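Gruren G4 Two-Finger Hand Gripper
Service and Safety Page

Manufacturer: Leranen
Service center: Nendach
Product group: Hand-held grippers for soft goods and household tasks
Status: In production. A safety notice applies to part of the range. See below.

Overview

The Gruren G4 is a hand-held gripper with two opposing fingers and replaceable pads. The operator holds the body and closes the fingers with a trigger. It may be used singly or in pairs, one in each hand, and is supplied for folding, sorting and light lifting. An automatic hold function keeps the fingers closed at a set force after the trigger is let go.

Safety Notice: Fingers May Fail to Open

Leranen has received reports of G4 grippers that stayed closed after the operator pressed the release button. In each case the automatic hold function was switched on. In four of the reports the fingers then closed further without any input from the operator. One operator received a pinched fingertip while trying to pull fabric free by hand.

The fault was traced to the position sensor supplied by Feng for units with serial numbers ending in 192 or lower. Lint can enter the sensor housing through the cable opening. When enough lint has collected, the sensor reports the fingers as open when they are closed, and the hold function responds by driving the motor again. Units used on fleece, knitwear and towels are the most exposed.

Owners of affected units should switch off the hold function and leave it off until the sensor has been replaced. The gripper may still be used with the trigger alone.
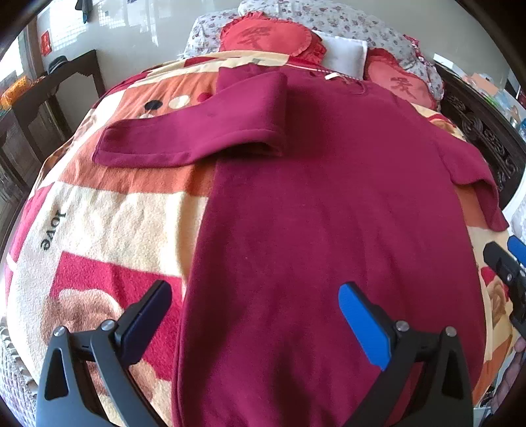
Can an affected gripper be made safe by cleaning it?

Cleaning lowers the amount of lint near the sensor but does not seal the cable opening, and the fault may return. The sensor must be replaced before the hold function is used again.

What to Do if the Fingers Lock

1. Let go of the trigger.
2. Turn the power switch on the rear of the body to Off. Do not press the release button a second time.
3. Support the item being held so that its weight does not hang from the pads.
4. Turn the manual release screw counterclockwise until the fingers move freely.
5. Remove the item. Keep fingertips out of the space between the pads at all times.
6. Label the gripper and take it out of use.

When two grippers are used together, both must be switched off before either is released. A garment held under tension at both ends can pull a loose finger sideways and bend the linkage.

Repair and Replacement

The replacement sensor has a sealed cable opening and is fitted free of charge at Nendach. Grippers should be sent with their pads attached and the battery removed. Repaired units carry a round green mark beside the serial plate. Units received by noon on Wednesday are normally returned the following week.

Customers who have fitted their own sensors are asked to send the unit in for a force check. The closing force must not exceed 27 newtons at the pad.

Inspection Schedule

Before each use: check both pads for cuts and looseness, and test the release with nothing between the fingers.
Every 2000 closing cycles: open the side cover, clear lint from the linkage with a dry brush, and tighten the finger screws.
Each January: return the unit for calibration if it is used at work.

Compressed air must not be used. It drives lint farther into the housing.

Reporting a Fault

Reports should state the serial number, the material being handled, whether the hold function was on, and the approximate hours of use. Any injury, including a minor one, should be reported on the same form. Forms are packed with each unit and can also be requested from the Leranen service desk.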